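Category: Kitchen & Home, Small Appliances
3 comments

How I Clean a Really Grimy Toaster Oven (Without Wrecking It)

I put this off for way too long. My toaster oven does more work than the big oven does, especially in August when I refuse to heat up the whole apartment for one tray of potatoes, and I cleaned it maybe twice in its first few years. Maybe! So when I finally got down to it I had layers. Cheese layers. I've since settled into a way of doing it that takes me 40 minutes of real work plus some soaking, and I've written it all out because my sister keeps texting me for it.

What you need

Dish soap, baking soda, white vinegar, a soft sponge, an old toothbrush, a wooden or plastic scraper (I use one from a set of pans), a couple of microfiber cloths and an old towel to work on. Rubber gloves if your hands dry out like mine do. I've tried the fancy pastes and I keep going back to baking soda. It costs next to nothing and I don't have to wonder what I'm breathing when I turn the oven on afterward.

No steel wool, please. I used it on the crumb tray of my old Akholm and the coating came off in little gray curls, and after that everything stuck to it forever.

Step 1: Unplug it and let it go cold

Pull the plug out of the wall. If you had toast this morning, go do something else for an hour. The heating elements hold on to their heat longer than the door does, and I have a small scar on one knuckle from learning this.

Step 2: Take out everything that comes out

Rack, baking pan, crumb tray. Slide the crumb tray out slowly and level, over the sink or the trash, or you'll be sweeping. Then tip the whole oven forward a little over your old towel and give the sides a few pats. The amount of stuff that falls out is kind of horrifying and also (to me) pretty satisfying.

Put the rack and trays in the sink with the hottest water your tap gives you and a good squeeze of dish soap. Let them sit while you do the rest. If they're truly bad, sprinkle baking soda on them first while they're damp, then add the water gently down the side so it doesn't all wash off.

Step 3: Mix the paste

I do 3 tablespoons of baking soda to one of water, then add a few more drops until it spreads like frosting. You want it thick. Runny paste slides down the walls and ends up in the seams at the bottom, and then you'll be picking white crust out of there with a toothpick for a week.

Step 4: Paste the inside, but skip the elements

Spread it on the walls, the floor and the ceiling with your fingers or the sponge. Stay off the heating elements completely. Don't scrub them, don't spray them, don't put paste on them. If there's something stuck to one, a barely damp cloth on a cold element is as far as I'll go, and I let it air out for a good long while before I plug in again.

Also check your manual before you do any of this. Some ovens have a special coating inside that you're only supposed to wipe with soapy water, and baking soda will leave it dull. My neighbor's Plosateo is like that and she was not thrilled with me.

Leave the paste for 50 minutes or so. Overnight is fine too if the mess is old.

Step 5: The door

Glass doors are where people give up, and I get it, the brown film looks permanent. Open the door flat and put a folded towel under it so you aren't leaning on the hinges. Then paste on the inside of the glass, wait, and go at it with the plastic scraper held nearly flat. Short strokes. Wipe, look, repeat. Mine needed three rounds the first time and now it needs one.

Do the handle while you're there, especially the underside and the two ends where it meets the door. Grease collects there and you never see it, you only feel it. A toothbrush with dish soap gets in behind nicely.

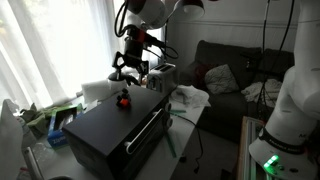

Long white door handle, two round white knobs: light-colored parts like these are where I go easy with the scrubbing.

For knobs, see if yours pull straight off. A lot of them do with a gentle tug, but if yours don't want to move, leave them alone! Put soap on the cloth, never right on the panel, wring it out hard and work around the edge of each one. White plastic can yellow from heat and no amount of scrubbing brings that back, so if you've done one pass and it's still a bit cream colored, call it done.

Step 6: Wipe out the paste

This is the boring part. Damp cloth, wipe, rinse the cloth, wipe again, and keep going long after you think you're finished. When the cloth comes up mostly clean, dab on a bit of vinegar and the leftover baking soda will fizz so you can see where it's hiding. Wipe that up, then one last pass with plain water and a dry cloth.

Step 7: Racks and trays

By now the sink water should be gross, so that's a good sign. Scrub with the sponge, use the toothbrush where the wires cross, rinse and dry them all the way. I lean them up against the backsplash on a towel. Wet trays going back into the oven is how I got rust spots on the Lebrun I had before this one.

Step 8: Outside and top

The top gets greasy if your oven lives next to the stove like mine does. Soapy cloth, then a clean damp one, then dry. Matte black shows every streak, so buff it with microfiber in one direction. And move whatever you've been storing up there before you turn the oven back on. I used to keep a bag of bread on mine and I'll let you guess how that went.

Step 9: Run it empty

Plug it in, open a window, and run it empty on medium for ten minutes. A faint smell is normal. If you get smoke, unplug it, let it cool and look for paste or grease you missed, usually in the back corners.

After that, I empty the crumb tray every weekend and wipe the glass whenever I remember. Foil on the baking pan helps a ton with cheese. Don't line the crumb tray with foil unless your manual says you can, though.

Tip for the hinge crevices came from reader Évan Bodin, who wraps a thin cloth around a butter knife. It works great, thank you Évan!

Shares: 50

Want more posts like this one? Enter your email to get our newsletter. Unsubscribe any time.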